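Larden Wrist Views: read this first

Hello, and thank you for picking up this dataset! Larden is a collection of short demonstrations recorded in a shared workspace, meant for people who are teaching an arm to handle everyday things without too much hand-holding. Wanting Tang planned the tasks and did most of the recording, and I (Nerys Mathias) did the sorting, the labels and this rather rambling file.

What you get

There are 438 episodes, of which 400 are for training, and the rest are held back for testing. Please leave the held-back ones alone until you really need them (we peeked at ours too early and were sorry). Every episode has the wrist view, the joint readings, the open or closed state of the gripper, and a one-line note in plain English saying what the operator was trying to do.

The wrist camera is mounted upside down, and we store the pictures just as they come off it. If your model likes the floor at the bottom, turn them 180 degrees when you load them, and do the same for training and testing. Powell, our little loader, has a setting called flip_wrist that is off by default.
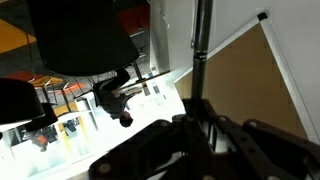 Brightness is the other thing to watch. Windows wash out easily in these views, and the exposure can swing a good deal as the wrist turns, so we'd suggest some random brightness changes during training. We tried filtering out the washed-out stretches and ended up losing a lot of perfectly good reaching motions, so they are all back in as of version 2.

Folders

turnon/ has the episodes, one folder each
drumov/ has the notes and the train and test lists
powell/ has the loader and a small viewer

Known troubles

In 5 episodes the gripper state lags behind the pictures. They are marked late_grip in the notes, and the loader skips them unless you ask for them.

Last updated 2/18/24. Wanting hopes to add two-arm tasks in May, and corrections to the notes are very welcome before then!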